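20 July 2024
Small workshop, bench 2
Feed rail for the label rewinder – gear and profile

I came in on Saturday because the week was lost with the saw. Imogen Ackroyd was here until lunch, after that I was alone. I write this entry mostly for Yetunde Akande, who takes over the rail on her next shift, and also for me, because I forget which gear was which.

Where we stand: the old rail from the Goltlow unit is bent and will not be used again. The new rail is made from the aluminum profile that Phromma delivered in July. I cut the first length on the small saw with the fine blade. The cut was clean but there was a burr inside the slots at both ends, and the slot nuts did not want to go in. I worked on it with the small triangle file and then a scraper. Now the nuts go in from both sides with the fingers, no hammer. Please do not use the hammer also for the next ones. The slot lips bend easily and then the whole end must be cut off again.

Length after filing is 704 mm. The drawing says 705, but the drawing has a spacer that we do not use anymore, so 704 is good. I wrote the new value on the paper copy in red and put my initials next to it. The file on the shared drive is still the old one.

Straightness: I put the profile on the flat plate and tried the feeler gauge along the whole length. The thinnest leaf does not go under anywhere, only very near to one end where I think there is still a little dirt from the saw. I cleaned it with alcohol and did not measure again. To be repeated.

Gear: we have two kinds in the drawer, the ones from Jovley and the ones we made ourselves. The fine tooth is the right one for this drive. With the coarse tooth the label jumps at low speed, this we saw already in the first test and I do not want to discuss it again. I took the fine one and laid it together with the profile on the bench to look where the middle of the gear must come. Imogen thinks it should sit closer to the end, so the belt is shorter. I think then there is not enough place for the tensioner. We did not decide.

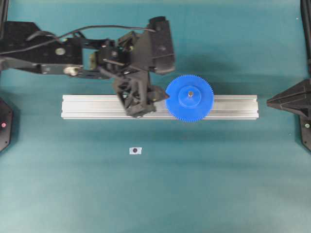

Blue gear and aluminum profile on the bench. The gear is wider than the bar and passes it on both long sides, much more on the upper one.

The width of the gear is the real question. If the gear is mounted flat against the profile, the rim passes the edge and can touch the cover plate. Three possibilities, in the order that I like them:

Move the cover plate outside with longer standoffs. Easy, we have standoffs in the Arkari box.
Mount the gear off-center so that it passes only on one side. Then the bracket must be new.
Take a smaller gear. Then the ratio changes and Yetunde must change the value in the controller.

I will try the first one. The standoffs are a little ugly but the cover is in the back and the customer does not see it.

Life test: the counter on the old unit showed 2,837 cycles when we stopped it. The plan was 3,000, so we were not far away. The teeth of that gear looked fine to me with the magnifier, only some gray dust at the root. I put it in a bag and wrote the count on the bag. I would like that the new one goes the full 3,000 without anybody opening the cover in between, otherwise we cannot compare.

Material: there are 13 slot nuts left in the tray. For one rail it is enough. For the second rail we must order, and Phromma was slow the last time, so better on Monday than later. Also the small 2.5 mm hex key is missing again from the holder. I used the one from my own set, please give it back if it is lying on the bench.

Open points
– check straightness again at the end, after cleaning
– position of the gear: ask Imogen again, with the tensioner in the hand
– standoffs: try 20 mm first, then 25
– update the drawing on the shared drive (me)
– order slot nuts (Yetunde, if you have time)
– the scraper needs a new blade, the old one makes scratches in the slot

Saw is cleaned, vacuum is emptied. The rest of the profile is on the rack, second level, with a piece of tape on the end that I did not yet file.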